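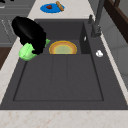
Dark gray sink with a ribbed drainboard, set in a cream marble countertop.

How to Get Rid of Hard Water Marks on a Dark Sink

Updated 02/07/2024

Dark sinks show limescale more than any other kind. The chalky film you see after a few weeks is mineral left behind when tap water dries. It sits on top of the surface and comes off with a mild acid and some patience. This method is for composite sinks. If yours is enameled steel or cast iron, check the maker's care sheet before using vinegar on it.

What you need

White vinegar, the plain 5% kind
Baking soda
Dish soap
A soft sponge with no scouring side
An old toothbrush
Paper towels
Two dry microfiber cloths

Step 1. Wash the sink first

Vinegar does not cut grease. Wash the basin, rim and drainboard with hot water and dish soap, then rinse. If the water beads up in patches, there is still oil there and you should wash it again.

Step 2. Mix the solution

Measure 200 ml of vinegar and 200 ml of warm water into a bowl. That does one average sink. Don't add the baking soda to it. The two cancel each other out and you end up with salty water.

Step 3. Protect the counter

Marble and limestone etch when acid touches them, and the dull spot is permanent unless it is repolished. Lay a folded dry towel along the edge of the sink and keep the bowl inside the basin. Wipe up any drips right away with plain water. If you have laminate or quartz you can be less careful.

Step 4. Soak

Dip paper towels in the solution, wring them so they don't drip, and press them flat on the marks. Leave for 15 minutes. Thick scale near the faucet base may need a second round. Keep the towels off brass or gold-tone fittings.

Step 5. Scrub

Lift the towels and rub in small circles with the sponge. Use the toothbrush in the drainboard grooves and the ring of the drain. Steel wool leaves metal streaks on composite, and those are harder to remove than the scale.

Step 6. Rinse and use the baking soda

Rinse well. For tea or coffee stains that are left, make a paste with baking soda and a little water, rub lightly, and rinse again.

Step 7. Dry it

Dry the whole sink with one cloth, then go over it with the other. Any water left standing will put the marks back.

How often

Once a month is enough in most homes. If your water tests above 200 ppm, do it every two weeks. Wiping the sink dry at night makes the biggest difference.

If it still looks cloudy

A gray haze that disappears when the sink is wet and comes back when it dries is usually leftover scale. Repeat steps 4 to 6.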